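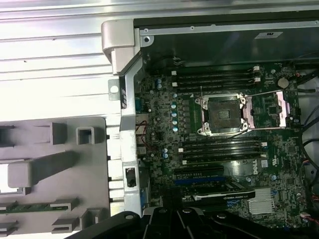
Couldn't you just rename the old cores and be done with it, went the comment under my last entry, and would it really hurt if a few of the depths were in inches?

Yes it would! But fair enough, I'd not explained it very well, so another go.

April, 4.15 pm. Soil cores, Tokovton set, labels and depths. The trouble with renaming is that the old names are already written on the bags, on the lids, in the field books and in the Guvateo report, and if I change them in the spreadsheet only, then in a year someone opens a drawer and can't match anything to anything. So the old name stays for good and gets a second column next to it, with the new code. Ugly, but I can live with ugly.

Depths are worse. The lower field was logged in inches from the turf and the upper field in centimetres from bare soil (different people, different summers, you can tell from the handwriting). I've been converting as I go and keeping the original figure in brackets. There are 600 bags and I got through 50 this morning before my eyes went funny. Two of the field books have got damp at some point and the pencil has gone silvery, so I've been tilting the pages under the bench lamp and muttering.

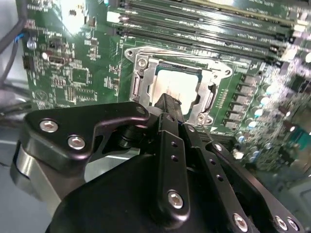 Where I can't read a depth I'm leaving it blank and putting "illegible" in the notes – please don't fill these in by guessing from the neighbours, tempting as it is. I did exactly that with the peat last year and had to undo the lot.

Other bits. The new trays from Anozie are a touch shallow for the longer cores, so those are going in on the diagonal until I've rung up and moaned. The drying oven is set to 40 and should stay there please, I found it on 60 again. Batora (the catalogue program, for anyone new) will take 3,000 rows in one go but it strips leading zeros from the codes unless you set the column to text first. I've lost an hour to this more than once and I'm writing it in here so that I stop.

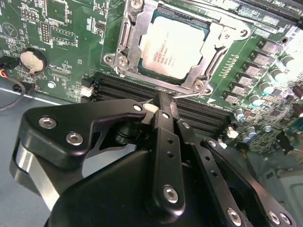

Processor and its metal bracket on the green board.

Still to do: the lower field books from the second summer, the box with no lid, and the sieving for the top layers. I've left the 2 mm sieve soaking in the small sink, so don't tip the water out, there's a tray of washed roots in there as well.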